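Ganero Wreath Box, 25-inch

I make wreaths, I give away wreaths, and every October I used to find last year's ones squashed flat under the suitcases. So I had Colton cut me a proper box, and now I sell them too!

It's stiff board, dark gray outside and white inside, and deep enough that pine cones don't catch on anything. I've reused my own 51 times (tally marks under the base, don't judge). Mine lives in the bedroom on top of the big white cabinet, with the pine-cone wreath in it and my ribbon-and-gold one hanging on the front where I can see it.
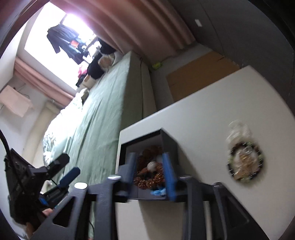
Sizes and shipping

The 25-inch is the one most people want. There's a smaller one, the Grarkeo, for candle rings. Boxes ship flat and fold up without glue. Shipping is free on orders over $50, and if a corner arrives crushed, write me and I'll send another.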